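April 18, 2025 – parts bin, bench 3

Went over the metal bin and its contents before Debashish reworks the item list for May. Bin sits on the wood tabletop with cardboard under it. Floor is scuffed and dusty, with pale smudges. Divider face is darker low down; wipe with Brendotik and see what lifts.

Items noted: yellow tape measure, roll of tape, yellow and black writing item with pink end, black looped item, orange block with three bumps, yellow cylinder, purple ribbed cup.

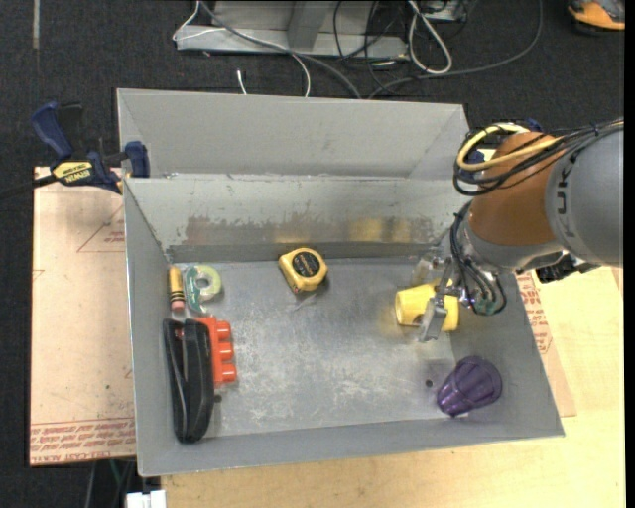

Bin contents, tape measure near the base of the divider.

The list Ánh printed has the black item as "strap" on one page and "case" on another. Pick one name and keep it. Same for the yellow cylinder, entered as both "cup" and "bottle". Purple cup is on its side toward the front right – dark spot in the floor just left of it, not on Ysaline's drawing. Measure and add.

Bar clamp is on the left edge. Check for creep after 100 cycles, again at 166. Cardboard extends past the bin on the left; trim only if it catches the clamp handle.

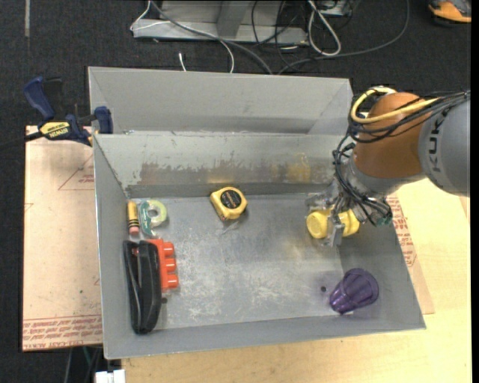
To do
– Clean floor and divider (Jericho).
– Correct names on the list, reprint 4 copies.
– Ask Sơn whether Skendine still stocks the cups.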